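Kitchen trial stopped again, and the wrapping gets the blame

The kitchen arm at Mullby has been switched off for the second time since the trial began, and the official note on the stoppage is one paragraph long. It says the arm "made unplanned contact with the counter edge" and that the finger wrapping "may have contributed." I have read it several times and still couldn't tell you what the thing is supposed to have done wrong, or what will be different when it goes back on.

What we do know comes from the log, which Vesomik shared after being asked twice. On run 301 the arm was told to reach over the front of the counter, stop short of the cooktop and wait. It came in low. The fingertips met the rounded front edge of the stone and the arm kept pushing for 9 seconds before the force limit tripped. Nothing broke. The limit did what a limit does, eventually, and the person at the controls hit the stop button at about the same moment, so we can't even say with confidence which of the two ended it.

Nine seconds is a long time to lean on a countertop. Try it with your hand.

The company's theory is that the white wrapping over the padded fingers makes them thicker than the software believes they are. The wrapping gets redone by hand, and it creases. A few extra layers at the tip and the arm is working with a measurement that used to be right. I can believe that much. You only have to look at how the stuff sits on the fingers to see it isn't a precision part.

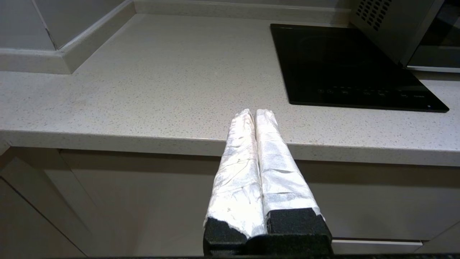 Vernon Beaudoin thinks I'm being unfair about this. He wrote in after the last issue to say that every gripper he ever worked with had something taped to it, that tape is cheap and honest and comes off when it's dirty, and that if a machine can't cope with a bit of extra padding then the padding has done everyone a favor by showing it up early. He would sooner see it hit the counter now than hit somebody's wrist in a year.

Fair enough, and I agree with the last part. My trouble is with the note, which treats the wrapping as the cause and stops there. Extra thickness explains why the fingers arrived a little low. It does nothing to explain why the arm carried on pressing once they had. Those are two faults, and only one of them can be fixed with a fresh roll.

There's also the question of the height itself. The arm is given a counter height at the start of a session, and according to the log that number was last checked 101 runs earlier. In between, the base was unbolted so the floor could be cleaned. Hanne Pelkonen asked Vesomik whether the height was measured again after the base went back down. The answer was that the procedure calls for it, which as answers go tells you what's in the procedure.

I'd also like to hear more about the cooktop. The approach path ends close to a touch panel, and a touch panel doesn't care whether it's pressed on purpose. The plan is to rely on the control lock being set before each session. Set by whom, and checked how? In the trial rules this is a single line under "housekeeping," between wiping down the counter and putting the stools away. If a low approach can reach the counter edge, a long one can reach the controls, and I don't think a lock that depends on somebody remembering it should be filed next to the stools.
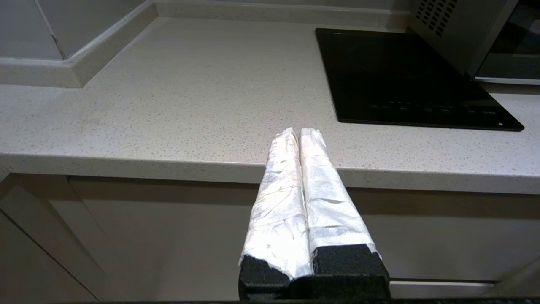
The fix on offer comes in two parts. The wrapping will be limited to two layers and measured with calipers before each session, with the figure written on a sheet. And the force limit will be lowered, though nobody has put a number on that yet, and the Belta controller they use apparently has to be restarted for the change to take. I asked whether anyone had tested the lower limit with the arm already touching something. I was told that testing is scheduled for October.

Then there is Weerakoon, the firm that signed off the setup in the first place. Its report cost the project 800 dollars and runs mostly to photographs of the emergency stop. It does recommend a contact test against a fixed surface, on the second to last page. I can't find any record that the test was carried out, and Vesomik hasn't produced one.

Until it has, the arm should stay off. Measuring the tape is fine, and I have no objection to calipers. But I'd want to see three things on paper before anyone turns the power back on: the counter height taken fresh, the contact test with its results, and the name of the person who sets the cooktop lock. The next trial meeting is at 4 p.m. in the downstairs room, and questions can be sent in beforehand.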